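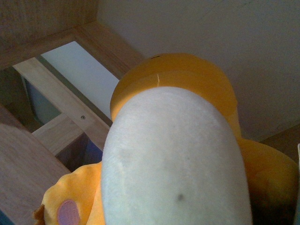

December, after nine at night, tea going cold next to me

I did the toys today! I've been saying I'd do the toys since the kids went back to school, and then it was Halloween, and then it was somebody's cold, and then it was everybody's cold. But Brittany Turcotte called on her lunch break and said the Wistden drop-off is taking things through the end of the month, and then they stop until spring, so that was the kick I needed. I put my hair up, got the big bags from under the sink and went in.

I started with the board games because they're easy. If there's no board, it isn't a game anymore. Out went the farm one, out went the one with the marbles (I have stepped on every marble in that box). Then I opened the 1000 piece lighthouse puzzle that Mom gave us and found the 400 piece cat puzzle mixed in with it. All of it, in one bag, lighthouse and cats together. I sat on the rug and sorted sky from fur for a good long while before I came to my senses and put the whole mess on the dining table. It can be our winter project. Or it can sit there until we need the table, which I guess is Christmas dinner.

Then the plushies. Oh boy. I had a plan, keep and give and wash, and I was really strict for the first few minutes. The two bears that came with the gift baskets went straight in the give bag. So did the snake, and nobody will miss that snake. After that I slowed way down. I'd pick one up and remember a whole car trip.

And then the big yellow and orange one with the white tummy. I had him face up on my lap forever. His tummy used to be so white! Now it's got those gray patches all over it and a little dark spot down near the bottom that I'm pretty sure is chocolate milk, though I wouldn't swear to it. The pink patch is still stitched on, and I love that pink patch, I don't know why, it's just a sweet color against the yellow. The fabric at the side is starting to fray a bit, brownish orange fuzz coming up, so he needs a few stitches before anything else happens to him. I've got yellow thread somewhere. I think it's in the cookie tin with the buttons.

I texted Brock to ask if he went in keep or give. Brock wrote back "are you kidding" and that was the end of that. Keep! He won him, after all, at the Bouchard fall fair, the year it rained sideways and we ate fried dough in the car. It took 3920 tickets. I remember the number because Brock Sutherland has told that story to every single person we've ever had over for dinner, and he never rounds it off. He had the kids feeding him tickets like he was a machine. We could have bought a nicer one at the store for less, and I said so at the time, and I was wrong, so there.

So he goes in the wash pile, which is a problem of its own. The tag's been gone for years. I'm scared of the washer because my sister's rabbit came out of hers with all its stuffing in one leg. I'm thinking cool water in the tub, a little dish soap, a soft brush on the tummy, and then a couple of towels to squeeze him in. He can dry by the heater vent in the hall. The kids will have to be warned or there'll be tears at bedtime. I should do it early, right after the bus.

The shelf is next. I want to get bins for the bottom, the canvas kind, and I looked at the Muvstead ones online, and they're cute but they want shipping on top of it. Teltano has plain ones at the store on Route 502 and I'm going out that way for the eye doctor anyhow. Note to self, MEASURE THE SHELF FIRST. I did not measure last time and now we have two very nice bins living in the laundry room.

Three bags by the front door as of tonight. I told Brittany I'd bring them by in the morning, and I moved them into the car after supper so small people can't go shopping in them. My knees are killing me from that rug. I still haven't touched the closet, and I'm not going to think about the closet.

Also we're out of dish soap, I just remembered. So eye doctor, bins, soap.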